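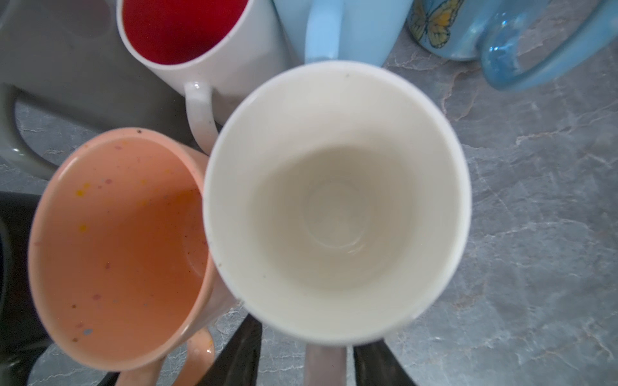

杯具安全检查表(共用杯子、托盘、台面)

最后更新:九月
分类:安全自查 > 茶水间 > 杯具

适用:Hemmin 二楼公用杯。个人杯不管,自己看。
填表:Deividas Pärn
写得急,有漏的直接在后面补,别另开表。

一、杯口和内壁

1. 杯口绕一圈,指腹轻摸,找缺口、毛刺
合格。白色大杯杯口厚,圆的,没摸到刮手的地方。

2. 内壁污点
待处理。白杯内壁靠杯口有几粒小黑点。是釉里的还是粘上去的,看不出来。先用软布擦,擦不掉再记“釉面斑”,别拿钢丝球,上回刮花了两只。

3. 内壁色渍
不合格。桃色带彩点那只,里面有一道红褐色的印子。彩点是花纹,不算脏,那道印子算。送洗,泡20分钟,小苏打,洗完在看一遍。

4. 红色内壁的白杯
只看了个大概。红底显不出茶渍,要侧着对灯看。下次补。

5. 深色杯
黑的那只同样,光不够看不准。手电在水槽下面第二格,用完放回去,别又拿去会议室。

二、杯底

6. 底部圆环、中心
灰色直筒杯单独查,筒深,平时刷子够不到底。要用长柄的,Kenden 那把可以,短的不行。

7. 底部斑点
待复查。刷一遍,冲掉,再看。还在的话用指甲试:平的就是釉面问题,凹下去就是坑,有坑的停用。

8. 底部裂纹
装水到八分满,放纸巾上,等20分钟。纸巾有水印就报废。别嫌麻烦,细裂纹看是看不出来的。
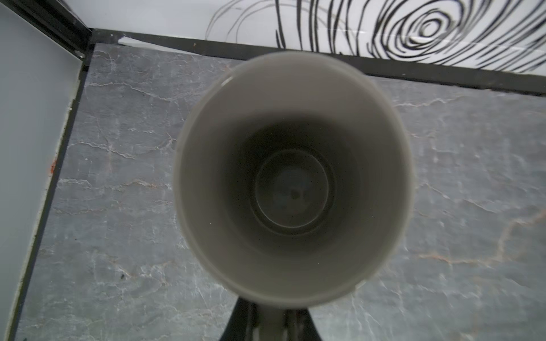 灰杯杯底,靠近中间一个小黑点,对应第7项。

三、把手

9. 松动
捏住把手轻晃,空杯做。不要装着热水试!!己经说过很多遍了。

10. 接缝
把手上下两个接点都要看,下面那个容易漏。有发丝纹就停用,贴红标。粘过的把手一律不再用,胶水牌子再好也不行。

11. 把手朝向
收的时候朝里,不要伸出台面边。袖子一勾就下来。

四、摆放

12. 躺着的杯子
查完要扶正或者倒扣进托盘。台面上侧放的会滚,尤其圆身没把手的。检查当中侧放看内壁可以,看完就收。

13. 杯子互相顶着
分开。蝴蝶那只高杯(浅蓝色外面,里面黄的)外壁有图案,跟别的杯子磕多了先掉的就是花。放最边上,或者最后再放。

14. 叠放
不许。马克杯不叠,讲过了。

15. 托盘
米色大托盘,圆角带边。盘面有浅浅的污痕和小黑印,不算严重,但杯口是扣在上面的,所以按不合格记。撤杯,擦盘,擦干,再放回去。
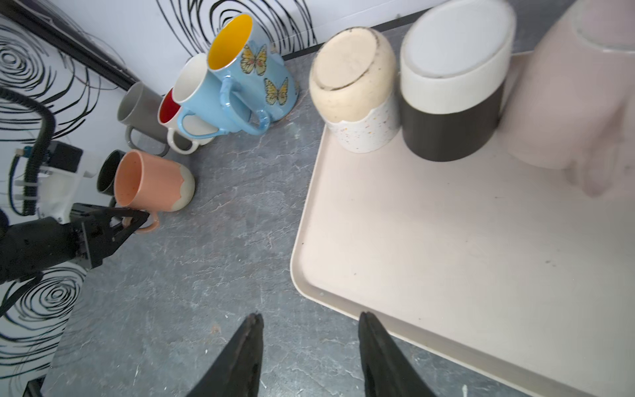
杯子放托盘里,一定要倒扣吗?
原则上倒扣,防灰。前提是托盘擦过、杯子沥干了,没干透的先口朝上晾着,不然里面闷出味道。口朝上的当天收进柜子,不要过夜。

五、台面

16. 裂缝、翘边
灰色大理石纹的面,白纹多,裂缝混在纹路里不好找。用手摸,别光靠眼睛。摸到有台阶感的地方贴一条纸胶带做记号,写日期。

17. 水渍
见到就擦。两块布分开用,擦台面的那块不能碰杯口。蓝边的擦杯,另一块擦台面,搞混了两块一起洗。

18. 边缘留空
杯子离台面前沿至少一掌。

六、洗消

19. 机洗温度
Jutota 那台洗杯机,调80度。有彩绘的不进机器,手洗。

20. 热水冲泡前
壶里出来90度以上的水,先倒一点温杯再倒满。刚从冷的地方拿来的杯子直接冲容易炸。

21. 洗涤剂残留
闻一下,摸一下,滑的就再冲。Flivell 浓缩液要兑水,1升水兑20毫升,别凭感觉挤。上次谁兑的,一股柠檬味喝了半天。

七、登记、报废

22. 停用的杯子不要放回托盘
贴红标,单独装盒。没贴标的混回去,等于白查。

23. 碎瓷
厚纸包好再扔,外面写“碎瓷”。不要徒手捡小片。

24. 报废补购
单价不超过200克朗直接买,超过的先问我。颜色随便,杯口别太薄就行。
补:买之前看一眼柜子最上层,可能还有没拆的。

八、复查备注

托盘里的按位置记,后排从左到右:白、浅粉、米色。前面那只外面淡橙、里面亮蓝,口朝上。浅蓝的靠托盘前边。一共五只,登记本上也写五只,不要再写“若干”。
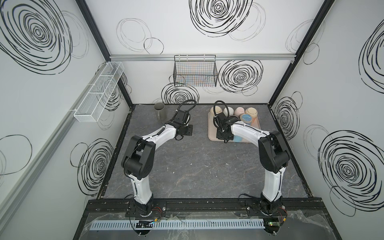 灰色高筒杯不算在托盘里,单独一行。第7项没结论之前别给它打勾,也别因为它看着干净就收走。

桃色那只洗完还有印子的话,写“顽固色渍”,再泡一次,两次不掉就改放笔。

还没做的:
- 红色内壁杯,侧光补查
- 黑杯,手电补查
- 把手下接点,全部重看一遍(这次赶时间,只看了上面的)
- 小黑点两处,白杯内壁、灰杯杯底,刷完写结果
- 长柄刷刷头换新的,毛都歪了

签名栏在背面。下午四点前填完放回夹子,笔也放回去。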